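The dye house at Clusel runs 837 pounds of cotton in a normal shift, and its manager would like that number to be lower. Pale greens are the reason. "A navy forgives you," the manager said. "With a light green, a quarter gram of yellow per bath is a visible error."

Most rejected lots fail on shade variation between batches. The plant logged 387 of them last year, the majority in pastel reactive dyes.

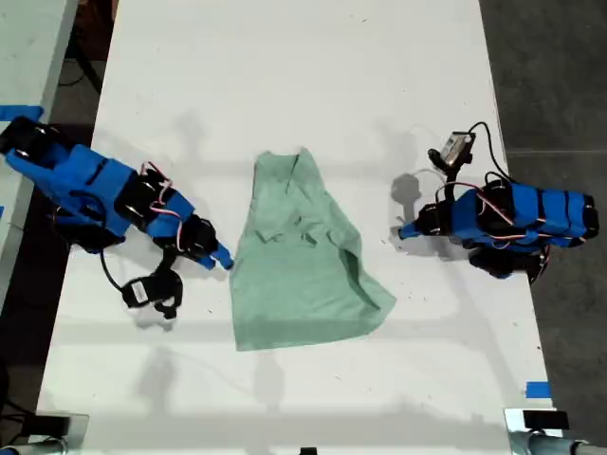
Water hardness accounts for a large share. Clusel draws from two wells, and the calcium content shifts every September when the second one comes on line. The manager now doses sequestrant by titration at the start of each bath. "We used to dose by the calendar. That was a mistake, and it took us two seasons to see it."

Salt is added in three portions, alkali last, with the bath held at 140 degrees F. Rinsing uses about 3447 gallons per lot.
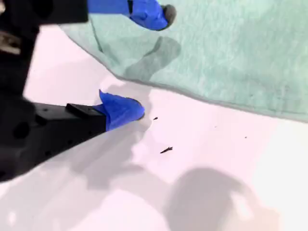
At Vuvgate, which finishes Clusel's goods, the lab supervisor disagreed on the cause and put more weight on uneven scouring before the dye bath, adding that "hardness gets blamed for everything." The manager conceded part of this. Absorbency tests on incoming greige cloth start next quarter.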